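Old office tower: how to take out the long card without breaking something?

Posted in Hardware and repair, 16 September 2026

Hannelore Kuster

Hello all. I have got an old office computer from my sister's firm and I want to make it ready for my son, who needs something for school work. The long card across the motherboard must come out. Later a newer one goes in, but first I would like to clean everything.

I have opened computers before, but always the kind with screws. With this one almost everything is held by blue plastic parts and I am a little afraid to pull on the wrong one. My neighbour says the plastic gets brittle with the years.
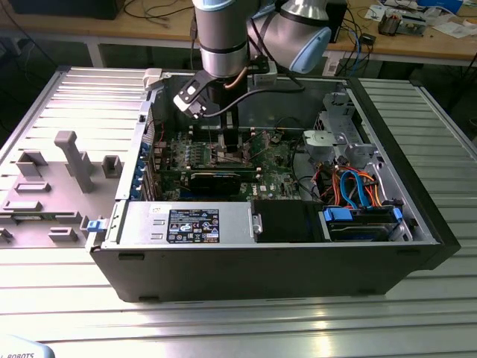
I took out the screws I could find on the back, but the card does not move at all. I have pulled quite softly. Must the blue retainers at the slots come off one by one, or do they open all together? And do I need to remove the hard drive also, or can it stay in its place while I clean? It holds 530 GB and there are still old files on it which my sister wants to look through.

Thank you for every help, and please excuse my English.

Regula Hubmann

Hello Hannelore, I have done this on several old office machines, so I will try to explain it in the right order.

First pull out the mains cable and hold the power button for a few seconds. Lay the tower on its side, so that the card does not hang by its own weight when it gets free. Touch bare metal inside the case before you touch the board.

On many cases of this type each slot has its own retainer. Look whether it turns or slides, because the makers have done it differently, and open only the one which belongs to your card. The others can stay closed. If it does not want to move, do not use a screwdriver as a lever - I broke one like this and had to hold the card with a cable tie afterwards.

Then comes the part which many people forget. At the end of the slot which is away from the back wall there is often a small catch on the board itself. It is hard to see under a long card. Press it with a wooden stick or with the finger, and lift the card straight up with both hands. If it has a power cable, take this off first.

The hard drive can stay where it is. But please copy the files before you do anything else.

Dreso

Just pull harder, it is an old computer.

Gastside

Please do not pull harder. Regula is right with the catch, it was the same with mine.

For the dust I use a soft brush and a can of air, and I hold the fan with one finger so it does not spin. Before you buy the newer card, read on the label of the power supply how many watts it gives, and measure the free length inside the case. Mine was 17 mm too short and I had to send the card back.

Hannelore Kuster

It was the catch! I could not see it, but I felt it with the finger. The card is out and nothing is broken. Now I copy the files for my sister and tomorrow I clean. Many thanks to Regula and Gastside.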